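Pinlow hand-held gripper pair – setup and care notes

Version of 2020-04-19
Maintained by Nour Moussa. Corrections to the section on mesh inserts are by Marisol Hutchins.

What this file covers

This README goes together with the Pinlow recordings. It describes how one pair of hand-held grippers is prepared before a session, how it is kept in order, and what was repaired on it. It does not describe the file format, which is in FORMAT.txt, or the training code, which is in a separate repository called Flendia.

If you only want to load the data, you can skip to "Known problems". If you have a pair of the same type and want to record compatible data, please read everything, because small differences in mounting are visible in the result.

Contents of the release

Recordings: 238
Gripper pairs used: 2 (named Lastmont and Aguiar)
Nominal length of one recording: 15 seconds
Views: one camera on each gripper, plus a head camera on the operator

Most of the recordings come from the Lastmont pair. The Aguiar pair was used while Lastmont was in repair, and these recordings have the letter A at the end of the name.

Before a session

1. Put both grippers on the desk and open and close each one fully, slowly, by hand. The movement must be even over the whole way. If you feel a step, go to "Finger does not close evenly".
2. Look at the marker box on each gripper. The pattern must be flat and clean, with no shine from tape. A marker with a bent corner must be replaced before recording.
3. Check that the box does not turn when you push it lightly with one finger. A box that turns a little gives a pose that looks correct at first and then drifts.
4. Clean the camera window with a dry lens cloth. No alcohol, it leaves a haze on our covers.
5. Put on the head camera and lead its cable backward over the head, so it does not come in front of the lens when you bend down.
6. Start all cameras, hold both grippers in front of you, and close them together two times. We use this movement to align the streams. 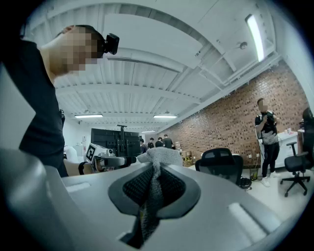 View from one gripper of the pair, with a gray cloth over the mesh opening and the second gripper with its marker box on the left.

Mesh inserts

The mesh is the part which needs the most care. Fibers from soft cloth collect in it, and after many grasps the surface becomes slippery. We clean the mesh after every 100 grasps with a soft brush, always from the wide side to the narrow side. Do not use compressed air. In our first month we used it, and it pushed the fibers behind the insert, where they are difficult to take out.

To replace an insert:

Open the gripper fully.
Lift the insert at the narrow end with a plastic tool. A metal screwdriver will mark the rim.
Remove the old glue completely. Remains of glue make the new insert stand too high, and the fingers then touch too early.
Press the new insert in and keep the gripper closed on a folded cloth overnight.

Write the date of the change in maintenance.csv. We forgot this several times in the beginning, so the early rows of that file are not complete.

Marker box

The box is fixed near the front of the gripper. After it was removed for any reason, the offset must be measured again, even if it looks to be in the same place. Run the calibration script with the new offset and save the result under the name of the gripper. Do not overwrite the old result – earlier recordings still need it.

Finger does not close evenly

This happened with Lastmont in July. One finger came later than the other, and small round objects rolled out of the grasp. The cause was a worn pin inside the housing.

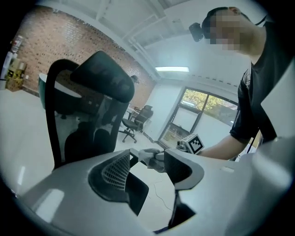

After the pin was changed we tested with small objects first, and only then with cloth. Cloth forgives a lot, and a gripper with a bad pin can still pick it up without problem. For the same reason, please do not accept a repair after a cloth test only. If the finger is still late, check the return spring before you open the housing a second time.

Known problems

The gripper cameras have a very wide view, and the straight lines of the room are strongly curved near the border. Calibration files are included for each camera, please do not mix them.

Other people and furniture are in the background of recordings. Faces are blurred. We did not remove anything else.

In some A recordings the closing movement for alignment is missing. They are listed in no_sync.txt and should be aligned by hand or left out.

Questions about repair go to Nour Moussa, and about inserts to Marisol Hutchins. Please give the name of the gripper and the last row of your maintenance.csv.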